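The round table on the second floor

For three years I have been working two days a week in a shared office, and in all this time I never wrote about it. This is a little strange, as I have written about my kitchen shelf and even about the drawer where I keep batteries. So today I want to write about one table.

The office belongs to a small company called Tustness. They rent out desks by the month and also by the day. On the second floor there is a big room with long desks where people work in silence, and behind it there is a corner which has no proper name. On the plan by the lift it says "break-out". I had to look up this word when I first came, and the dictionary talked mostly about prisons. Most of us say "the café", although you can't buy anything there.

When I started, the café had two square tables and a sofa. The sofa was very deep. If you sat down with a laptop your knees came higher than your elbows, and after half an hour the back was asking for mercy. People used it for telephone calls and for coats. The square tables were better, but they were pushed against the wall, so two persons could sit there and the third had to stand like a waiter.

Then in May all of it went out and new furniture came from a firm called Welska. I was there on the Monday when it was delivered. It took the whole morning, mostly because the lift is small and the tops had to go in one by one. We got a round table with a light wooden top, grey chairs, and small round side tables on one leg.

I must say that I was against the round table. In my parents' flat we had a round table and it was always a fight with the corners of the room. You put it in the middle and you can't walk, you put it at the side and you lose one place. Also you can't make it longer when guests come. My mother sold it for 15 pounds, if I change the money, and bought a rectangular one, and everyone was happier.

But a table for a family dinner is one thing and a table for a coffee with papers is another. At a round table there is no head and no end. If a fourth person comes, the others move their chairs a little and it is done. I noticed also that people stay turned to each other when they talk. At the long desks everybody looks at a screen, even in conversation.

The chairs I liked from the first minute. They have a low curved back which goes around you a little, and thin dark legs, so the corner doesn't look heavy although there are several of them. The grey is a soft grey, like a pullover. I was afraid that it would show every drop of coffee, but so far the only bad mark is from a pen, and I am fairly sure whose pen it was (mine).

I was curious about the price, so I looked in the catalogue. One chair of this line costs 570, which I find a lot for something you sit on during a sandwich. The table with its delivery was 1,805. For this amount I furnished my whole first room, with the bed. Of course an office buys differently from a student, and a chair that is used by strangers all day has to be stronger than mine. 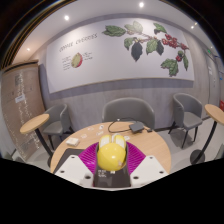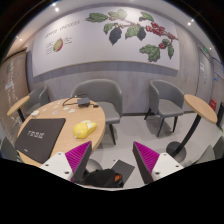
What I want to complain about is the cable. The corner is in the middle of the floor and the sockets are at the wall, so anything that needs electricity on this table brings its cable with it, and the cable never lies flat. It makes a loop, then a cup is put inside the loop, and then somebody pulls. I have saved two cups in this way and lost one. I asked at the reception if it is possible to have a socket under the table top. They told me that Le Roux, the people who do the electrical work for the building, would have to open the floor for it, and the answer to this is "perhaps next year".

In the meantime I bought a pack of cable clips from Erkeck, the small ones with a sticky back. There were 100 in the pack, which is too many for one person in one life. I put three under the edge of the long desk where I usually sit, and they hold well. On the round table I don't dare, it is not my table and I don't know what the glue does to wood. If somebody has tried this on a light wooden top, please write to me in the comments.

My second complaint is the small papers. I don't know where they come from. Sugar, tea, chewing gum, the corner of a notebook page, a bit of packing. Nobody thinks of them as rubbish when they put them down, I suppose, they are too small for that. At home I would take a small bowl and put it on the table, and all the little papers would go into the bowl and once a day into the bin. I suggested a bowl. The reception was friendly about it, but there is a rule that no objects stay on the tables overnight, so the bowl would need a place to sleep. Now I do it with an envelope. When I leave I sweep everything with my hand into an old envelope and carry it to the bin in the kitchen. It takes less than a minute and I have become a bit proud of it.

The side tables are the part which I understood last. They are so small that a laptop stands on them like a hat. In the first weeks I thought they were a mistake, something that was added to the order to make it look complete. But they are exactly right for one cup and one telephone. When two people have a meeting at the round table with many papers, the cups can move out to the side and nothing is spilled on the papers. Also the chair that stands a little apart, out in the open floor, is now my favourite place to read, with a side table not far away. At about four in the afternoon the big room behind gets tired and loud, and I go there with printed pages and a pencil.

I did change one thing at home because of all this. Next to my armchair I had a stool for the tea, a square one, and I hit it with my shin maybe once a week. I have put it in the hall under the mirror, where it holds the post, and I am looking for a little round table on one leg. Second-hand if possible. The new ones from the catalogue are nice, but I looked at the price, closed the page and made dinner. On Saturday there is a flea market near the station and I will go early, before the good things are gone, with a tape measure in my pocket. The height must be the same as the arm of the chair, or a little lower.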